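Magnesium glycinate at night or in the morning?
Supplements and Vitamins > Minerals
Started by ksimon_77, Friday, June 10, 2022

ksimon_77
Hello all. I take magnesium glycinate since December, the powder from Stolel, one scoop in a glass of water. The label says only "take daily with food" and nothing about the hour. My sister takes hers before bed and says she sleeps better. I take mine with breakfast because I would forget it otherwise. Is there a real difference, or is it only habit? I am also taking zinc, 25 mg, and I have read that the two should not be taken together.

Matus Z
I asked my pharmacist the same question last year. She told me the hour is not important, and that the important thing is to take it every day. So if breakfast works for you, stay with breakfast.

For the zinc I would not worry at such a dose. The problems I have read about were with much higher amounts.

suqin_q
I do not agree with Matus completely. For me there is a difference. When I took it in the morning I had a soft stomach until lunch, and when I moved it to the evening this stopped. Maybe the hour does not change how the body uses it, but it changes how you feel during the day.

Matus Z
Was it glycinate or citrate? Citrate does this to many people at any hour.

suqin_q
It was citrate at first, you are right. Then I changed the form and the hour in the same week, so I cannot say which one helped. I should have changed one thing only.

K_Ahuja
Please look at the label again and find out how much elemental magnesium is in one scoop. Some brands write the weight of the whole compound in big letters and the elemental amount in small letters on the back. I had one from Zerkov where I believed I was taking much more than I was. If the elemental amount is 100 mg, you can take it with any meal and I don't think you will notice anything.

Also, if you take any medicine (thyroid, antibiotics, blood pressure), ask the pharmacist about the distance between them. This is more important than morning or evening.

ksimon_77
Thank you Kamlesh. I looked, and it is exactly 100 mg elemental in one scoop. No medicines, only the zinc.

So maybe I will try the evening for 2 weeks and write down how I sleep. I do not expect much, but it costs nothing.

yutong.lu
I am one of the evening people, so I will say something for this side. I have a fixed order after dinner – dishes, then the bathroom, then the magnesium, then I read. It is possible that the order makes me sleepy and the powder does nothing. But I don't forget it, and for me this is enough. 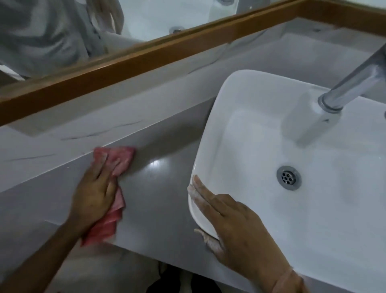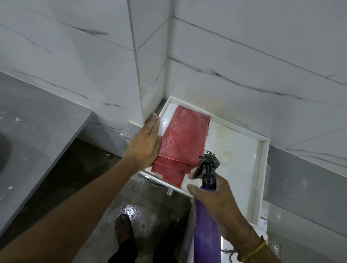
About the product, I used capsules from Tan before, and I changed to powder when swallowing them became unpleasant. The powder has a slightly sour taste, which I don't mind in warm water. I keep the jar in the kitchen and would not move it to the bathroom, even if that is the last room I am in. After a shower the air there is humid, and a powder takes the water from the air and becomes hard like a stone. For the same reason there is only cleaning stuff around when I am wiping the sink counter, or the corner tray with the purple spray bottle in my hand, and no vitamins. A closed cupboard in a dry room is better.

Matus Z
Agree about the humid air. I lost half a jar of vitamin C like this.

But Yutong, you say yourself that it may be only the order of the evening. Then why not tell Krisztina to keep her breakfast? She already has a habit that works, and with a new hour she may skip days.

yutong.lu
Because she asked if there is a difference, and the only way to know it for herself is to try. If she skips days, she can go back.

K_Ahuja
You are both right, I think. Krisztina, if you do the test, please keep everything else the same, also coffee. And leave the zinc at breakfast, so you don't have to think about the two together.

ksimon_77
Good, zinc stays at breakfast and magnesium goes to after dinner. I will put the jar next to the tea, because I make tea every evening. I will write here when I have the notes.

suqin_q
Please do, I am curious. And write also about the stomach, not only the sleep!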